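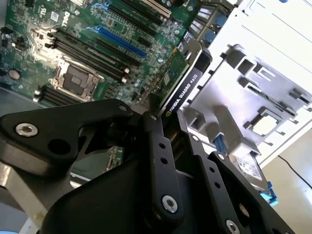 Workshop Tips: Sharing the Bench With a Robot Arm

Soltstead Refurbishing, Bench Services
Page maintained for bench staff and trainees

The arms now handle most card and drive work on desktop workstations at the Soltstead shop. Staff who used to spend a full shift pulling parts now spend much of it preparing cases, checking seats and dealing with the units the arm sets aside. The tips on this page were gathered from both shifts and are reviewed each November. They apply to all benches except the laptop line, which is still worked entirely by hand.

Before the case reaches the arm

Remove the side panel and store it upright in the rack behind the bench. Panels left flat on the table are the most common cause of a stopped cycle.

Tuck loose cables away from the expansion slots. A drive cable that a person would push aside without thinking will halt the arm, or worse, be pulled along with the card. Reusable cloth ties work well. Do not use tape, as it leaves a residue on the connectors.

Release every card latch by hand. On full-size workstations the latch is often stiff after years of use, and the arm is set to give up before it applies enough force to move it. Staff should press the latch fully open and confirm that the bracket at the rear of the case is also free.

If the processor has already been taken out, close the retention lever and fit a socket cover before any further work above the board. Bent contacts cannot be repaired economically, and the board must then be sold for parts. Covers are kept in the gray Mühlbauer drawers, second row.

Memory is to be removed by hand and placed in the antistatic tray with the work order. Close the slot latches only if the board will be shipped without memory.

While the arm is working

Keep hands, sleeves and badge cords outside the yellow line. The arm slows when a person comes near it, but it does not stop at once.

Do not straighten a case during a cycle. Press Pause, wait for the amber light, correct the position, and start again from the alignment step. Resuming from the middle of a cycle accounted for 37 of the damaged slots recorded last year, and all of them could have been avoided.

Listen as well as look. A card going into its slot gives a short, dull click. A scraping sound usually means that the rear bracket is riding on the edge of the case. Experienced staff hear this before the force reading shows it, and they are expected to act on it.

After the card is seated

Check the card edge against the slot along its full length. A card can appear level at the bracket and still sit high at the far end. Press once with the thumb, gently, and note on the work order if it moved.

Replace the bracket screw by hand. The Tondent drivers at each bench are preset, and the setting should not be changed.

Return the drive cables to their original path before the panel goes on. A cable resting on a fan will pass the power test and fail in the customer's office.

What has changed for staff

Bench staff report less soreness in the hands and wrists, particularly those who previously handled large batches of cards. On the other side, several have said that the day feels more closely timed than before, and that it is harder to step away for a minute when a case is waiting. Supervisors have been asked to schedule 2 paced breaks per shift in addition to lunch. These are not to be traded for output.

Job titles were revised when the arms came into use. A bench assembler is now a bench technician, with a higher starting rate and 124 hours of paid training in the first year. No position was closed as a result of the change, although two evening openings were left unfilled.

The Punico scheduling screen shows the number of units finished by each bench. It does not show the number finished by each person and should not be read that way. A typical week brings more than 271 workstations through the shop – the mix of models matters far more to the count than the speed of any one technician.

Care of the gripper

Wipe the finger pads with a dry lint-free cloth at the start of each shift. Solvent hardens the pads, and hard pads slip on card shrouds.

Check the screws on the finger links at shift change, with the arm powered down and locked. Report a loose screw to the lead technician and leave it as found, so that the torque can be recorded before it is tightened.

Spare pads are in the cabinet beside the parts window. Sign for them on the clipboard.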